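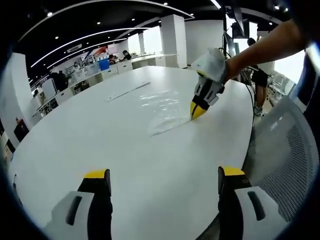

I've been putting PCs together at home for years now, and most of what I know about storage drives I learned by doing it wrong first. So, a few workshop tips for anyone about to swap a drive or add a second one. These are all things I do myself, usually with a cup of tea parked well out of elbow range!

**Back up before you even order the new drive.** I used to leave it until the box was open, and then of course I was too impatient to do it properly. Now I copy everything to an external disk the night before and open a few files from the copy to check they work. My photos folder alone has 2238 things in it and I only tried three of them once. Try more than three.

**Write down which slot is which.** My main machine has a Karkow board with two M.2 slots, and using the lower one switches off a pair of SATA ports. It says so in the manual, on page 31, in very small print. I spent an entire evening in November swapping cables before I read it. I've now stuck a label inside the side panel.

**Keep the little screws in something with a lid.** An old mint tin does nicely. The M.2 screw is tiny and it will go under the motherboard if you drop it – turn the case on its side and tap gently, and please don't go fishing with a magnet on a stick like I did.

**Peel the film off the thermal pad.** Yes, really. My friend Léonie Gaillard rang me about a Stullon drive that slowed to a crawl every time she copied a big video, and the blue film was still on the underside of the heatsink. If you've already screwed it all down, it's five minutes to undo, so go and look.

**Don't tighten as if it were a shelf bracket.** Finger and thumb on the screwdriver, stop when it stops. I've stripped one standoff in my life and it was a horrible afternoon.

**Clone or start fresh?** I go back and forth on this. Cloning is easy and everything's where you left it, but you drag all the old rubbish along too. For my own machine I start fresh, for my mum's I clone, because I'd never hear the end of it if her icons moved.

**Hang on to the old drive for a month.** I wrap mine in the antistatic bag the new one came in and put it in the desk drawer with the date on. After that it goes into a cheap Sugawara USB enclosure and gets used for moving files about (the Guro one I had before ran far too hot, and the cable was about as long as my thumb).

If the new drive doesn't show up at all, check Disk Management before you panic. It probably just needs initialising.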